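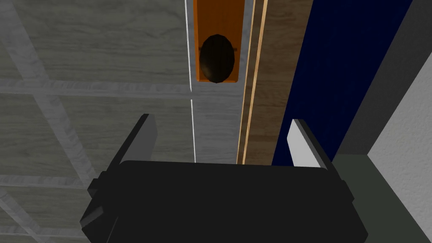

Wrist view in the Grallow kitchen, gripper open in front of the orange panel and its knob.

Grallow Teleop Kit review

The Grallow kit is a hand controller, a foot pedal and a software package for steering a robot arm and recording what you do with it. It works with a real arm or with the simulator included in the package. I used the simulator for all of this review. The kit costs $700 with one controller.

Setup took most of a morning. The controller plugs in over USB and was found at once, but the pedal needed a firmware update before the software would list it. The printed guide skips this. The steps are in the download folder, in a text file called Otach, after the company that makes the pedal.

Once it runs, the basic work is simple. You hold the pedal down, move your hand, and the gripper follows. Let go of the pedal and the arm stops where it is, so you can bring your hand back to a comfortable spot and carry on. A trigger under the index finger opens and closes the fingers. A button on the side starts and ends a recording, and a long press throws the last one away. I used the long press a lot during the first few days.

The kitchen is the best of the rooms supplied. Knobs and handles are harder to grip than they look, and most of my early attempts went wrong at the same point, when I closed the fingers a little too soon and pushed against the panel. There is no force feedback in the controller, only a short buzz on contact. The buzz is the same for a light touch and a hard shove, so I learned to slow down and watch the fingertips.
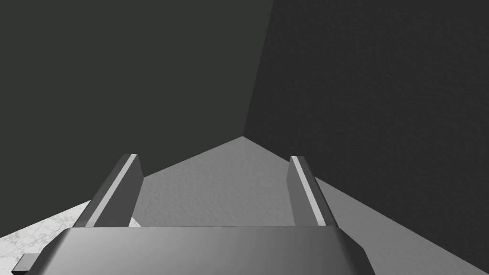
Judging distance through the wrist view is the hardest part of the job, and it is where I think the kit needs the most work. You steer by the lines in the room. Over the gray floor, with the wide gap between the fingers pointing toward the corner, the edges where the walls meet the floor give you a direction to aim along. They tell you much less about how far off anything is. The dark walls have little detail on them, and I often went back to the side view to check. Switching views is a key on the keyboard, and it should be a button on the controller. You can show two views next to each other, but on my laptop that made the motion lag behind my hand.

Lag in the single view was never a problem. I also liked the scale setting, which turns a large hand movement into a small gripper movement. I kept it at 3 for anything close to a surface and at the default for crossing the room.
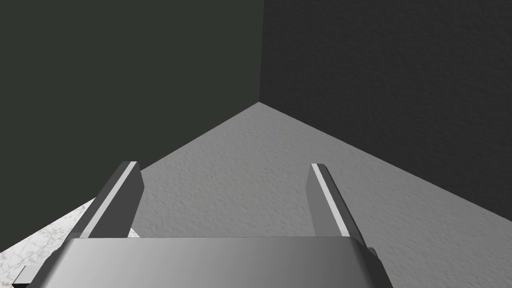 Recordings are saved with the gripper position, the finger opening and every camera view. A playback window lets you trim the start and end, and trimming matters more than I expected. My recordings usually began with a second or two of drifting while I found my grip on the controller, and a policy trained on those clips copied the drift. After I went back and trimmed them, it stopped doing that.

Sachiko Honda, who shares my office and had never used a controller like this, made 17 usable recordings in her first afternoon. Her wrist was sore by the end of it. The controller is heavy at the front, and the strap doesn't help much.

I also tried the older Jevitska controller, which the Grallow software supports. It is lighter and has a better trigger, but it has no pedal input, so you have to hold a button the whole time you are moving. For short tasks I would pick it. For a full session I prefer the pedal.

The manual claims storage for 2000 recordings per project. I didn't get close to that. The file list is already slow to scroll with a few hundred in it, and there is no search. You can tag recordings, but only one at a time.

Good: quick to learn, steady tracking, useful scale setting, easy trimming.

Bad: front-heavy controller, one kind of buzz, view switching on the keyboard, poor file list.

I would buy it again at this price for simulator work. If you plan to use it with a real arm, ask for a trial first. An update with controller view switching is promised for August.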